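Working Safely with Hand-Held Grippers - Handout 3, Skesora course notes

Before anybody picks up a tool, let's go over the house rules we use at the Sestport site, and please bear with me if you've heard a few of them before. 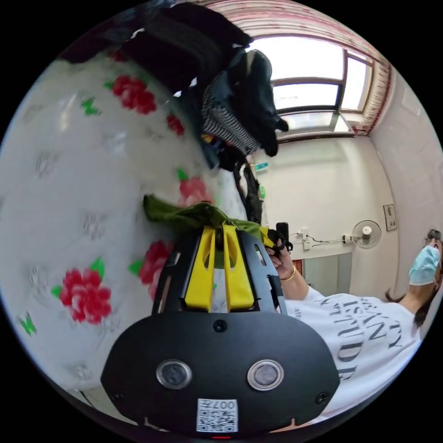
Rule one is to keep your free hand clear of the fingers while they are closing. It sounds simple, I know, but cloth is soft and slippery and we all want to help it along! Let the fingers stop first, then straighten the fabric.

Rule two is about straps, sleeves and jewelry. Look them over before each session - anything that dangles can wander in between the plates.

Rule three: write the tool's number in the log before you begin, and take a break of five minutes after every 5 recordings. The Dolmont notes allow longer runs, but I'd like your wrists to last until November.

For next time, please read the section on labels in the Cassim guide, and bring your log sheets with you.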